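Category: Fighting Games > Tournament Guides
By Vesna Milošević | August

How to enter your first online bracket

Quick one, signups for the Totitz open close Thursday and I keep getting asked.

Make an account first. Use the same name you play under, caps and all. Then hit Register, pick your game, pick your region. Only one region. Last season had 207 entrants and the admins wont fix mistakes by hand.

Check in opens 34 minutes before round one. Miss it and you're out, no refund.

Wired connection. Please.

Play your set, best of three, then both players report the score.

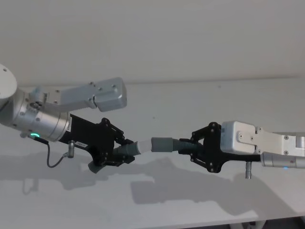

Disagree on a result? Screenshot the win screen, post it in the dispute channel, wait. Dont start the next match untill a mod answers.

Last updated: August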